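Looking After Your Movie Shelf: Cleaning, Sorting and Storing Discs and Tapes

by Itzel Maldonado

I love streaming as much as the next person, but nothing beats pulling a movie off the shelf, reading the back of the box and hearing the tray slide shut. My own shelf is up to 511 titles now (yes, I keep a list, more on that below) and most of them came from garage sales and the closing-down racks at the old Carnberg video store. So a lot of them arrived sticky, dusty or in the wrong case. These are the things I do to keep them playing.

Cleaning a disc

Start with the gentlest thing. Hold the disc by the edge and the center hole and blow off any loose grit, or use one of those rubber bulb blowers sold for camera lenses. Grit is what makes scratches, so don't skip straight to wiping!

For fingerprints, use a clean microfiber cloth and wipe in straight lines from the center hole out to the rim. Never go around in circles. A scratch that follows the track is much harder for a player to read past than one that cuts across it. If a dry cloth won't do it, wet a corner of the cloth with lukewarm water and one tiny drop of dish soap, wipe the same way, rinse, and pat dry with a second cloth. Let it sit out until it's completely dry before it goes back in the case.

Paper towels and the hem of your T-shirt are both rougher than they feel. Skip window cleaner and nail polish remover too - the second one will ruin a disc for good.

Rental stickers come off the outside of a case beautifully with a hair dryer on low. Warm the sticker, lift a corner with a fingernail, and peel it back slowly and flat. Take the disc and the paper sleeve out first. A dab of cooking oil lifts the leftover gum, then soapy water lifts the oil. I did a whole stack of these during a double feature and hardly noticed the work.

If the sticker is on the disc itself, think hard before you touch it. The picture layer on a CD sits right under the label and can come away with the glue. DVDs are a bit tougher, but if it plays, I leave it alone.

When a movie freezes

Try it in another player before you blame the disc. My living room Sonik is fussy and the little portable one in the kitchen will play just about anything. If every movie skips, run a lens cleaning disc through the machine and try again. If only the one skips, and always in the same spot, clean it as above and look at it under a lamp. Light hairlines usually don't matter. A scratch on the label side deep enough to let light through usually does, and polishing the shiny side won't help that one.

Sorting before you shelve

Please do this on a big flat surface and not on the bed, where cases slide into each other and somebody sits on the box set. I clear a table and put everything through in one go: play, clean, re-case, give away. 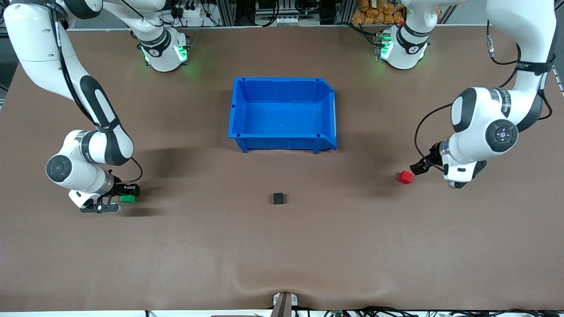

The give-away pile is the hard one. My rule is that if I haven't watched a movie in 24 months and wouldn't lend it to a friend with a big smile on my face, it goes. Duplicates go too, apart from the ones with different commentary tracks. I will keep two copies of a movie for a good commentary and I'm not sorry.

Open every case as you go! You'll find the wrong disc in at least a few, and you'll find empties. I keep the empties in a separate stack until the very end, and it's amazing how many loose discs find their way home.

As for order, alphabetical is easiest for guests to use. I tried sorting by director for one winter and my family couldn't find a thing. By mood works well for a small shelf: rainy afternoon, something loud, kids in the room. Put a series in story order or release order, pick one, and be ready to argue about it over dinner.

Boxes and bins

Anything that won't fit on the shelf needs a container with straight sides, and one you can lift when it's full. Movies are heavy. Stand the cases upright with the spines facing up so you can read the titles without unpacking, and leave enough slack to get your fingers in. If the bin is open on top, lay a clean pillowcase over the contents to keep dust out.

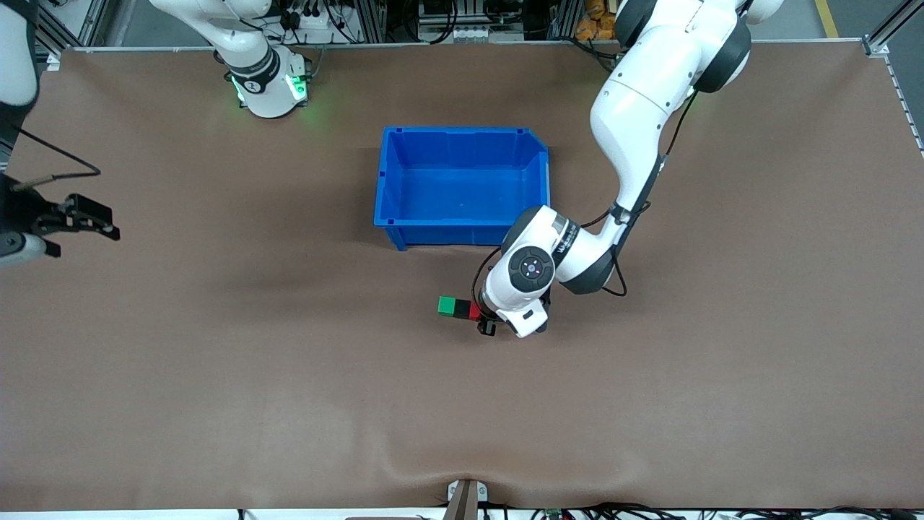
Open-top bin in blue plastic

Where you put the bins matters more than which bins you buy. Attics cook and basements sweat. A closet on an inside wall is about perfect, up off the floor if you can manage it. Keep them away from heating vents, and away from a sunny window too, which will bleach a spine to pale green in one summer. (My copy of Ledesma, a lovely slow western that I will push on anyone who stands still, is now readable only from the front.)

Write the contents on a strip of painter's tape on the short end of the bin. It peels off clean when you change things around.

Tapes

Tapes want a little more kindness. Rewind them all the way before storing and stand them on end like books, with the full spool at the bottom. Keep them well clear of speakers, since the magnets in those can hurt the recording. If you see white fuzz on the tape through the little window, that may be mold. Don't play it! It will spread to the machine and then to the next tape you put in. Bag it and keep it apart from the others until you can have it looked at.

A tape that's come in from a cold car should stay in its sleeve for three hours or so before you play it, to let any damp clear. And if it's a home movie, get it copied soon. The library in Sirnbridge has a machine you can book, and plenty of other libraries do too, so it's worth a phone call.

Keeping a list

A plain spreadsheet does fine. Title, year, format, which shelf or bin, and a last column for who borrowed it. Fill in that last column while the person is still standing at the door with their coat on. I've lost some real favorites by being relaxed about it, and one of them was the extended cut.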